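I had the Kelitz two-arm kit for most of March, and I'll admit I went in grumpy. Dratus sells it as a bench helper for small labs and classrooms, which to me sounded like a lot of money to squirt colored water around. Then I spent an afternoon with it (okay, three afternoons!) and got hooked.

The grippers are the best part. They come with fine-textured pads on the inside, and you set the squeeze yourself on a slider that goes up to 200. I started at 30 for plastic syringes and mostly left it there.

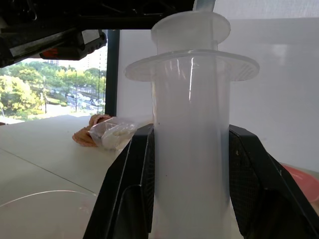

Setup is where I lost my patience. The manual wants you to teach each tool separately, so a syringe is one job and a dropper is another, and the menus for the two don't even look alike. Torwood, the shop that ships it in the US, answered my email overnight, so points for that. Plan on a big table, too. Two arms need way more elbow room than the brochure lets on, and you'll want paper towels handy.
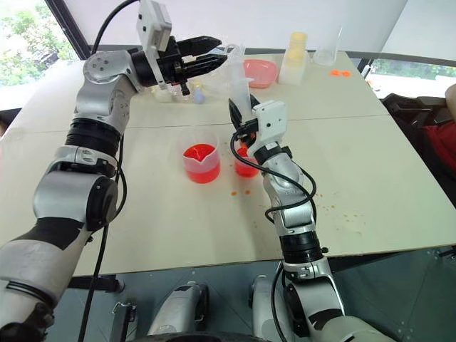 Archana Pant told me she'd skip the second arm and put the money into extra pads, as hers wore smooth after roughly 600 grips. Fair enough, but I'd miss it. The Aubert pads cost less and fit fine, by the way, though you have to redo the squeeze setting when you swap them.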